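Sweater keeps getting draped over my desk chair – is the chair killing it?

Asked in Home & Laundry
Viewed 3450 times

I work from home in a back bedroom in Cletham with a radiator that has opinions. By 10 a.m. I'm too warm, so my pink sweater comes off and goes over the back of the black leather chair. By 4 p.m. it goes back on. In between it sits there under its own weight with whatever else has landed in the same spot, because I own a closet but we aren't close. 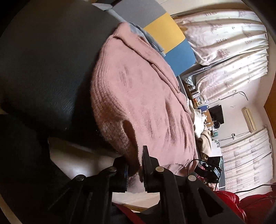
The sweater in its usual home, on top of the laundry it was supposed to join.

It's a loose ribbed knit with a folded collar, and there's now a small hole in it, low down near the middle. The shoulders have also started to grow little peaks, like I'm hiding a second, pointier pair underneath.

Three questions. Does hanging a knit over a chair really stretch it, or is that something my mother made up? Can a hole that size be closed by a person who sews on buttons with mixed results? And is the dye going to come off on the leather? The chair was 200 dollars secondhand from an office clearance in Asthorpe and I'm fonder of it than I should be.

The label says wool blend and then washes out into nothing.

3 answers

Answer 1 (accepted, 54 votes)

Your mother was right, sorry. Knits stretch wherever they hang, and a chair back is just a very wide hanger. Fold it flat on a shelf or even on the seat, if you can remember not to sit on it.

Fix the hole before you wash it. Turn the sweater inside out, find thread or fine yarn close to the color, and look for live loops around the edge. Run the needle through every loop you find, then draw it in gently until the hole closes. Gently! If you yank, you get a pucker that looks worse than the hole. Weave the ends in on the wrong side and don't cut them too short. On a ribbed knit, try to follow the ridges and it will mostly disappear.

For the peaks, dampen the shoulders, pat them flat on a towel and leave them overnight. Mine took two rounds.

Dye on black leather I wouldn't lose sleep over. I'd worry more about it going the other way – rub a damp white cloth on the chair and see what comes off.

Answer 2 (9 votes)

Check for moths. One hole can be a snag, but look over everything else in the pile as well. I ignored one hole in February and by spring I had a drawer full of lace. If you find more, bag the sweater and put it in the freezer for a couple of weeks, then wash it cool.

If it's only the one, run your hand over the chair and feel for a rough seam or a screw. I had an old Westerberg armchair that ate two cardigans before I caught it.

Answer 3 (0 votes)

just get a coat hook. mine is from Zolville and its been fine

Comment on answer 3: A hook is worse. Now it's all hanging from one point.

Comment on answer 3: ok well my sweaters are fine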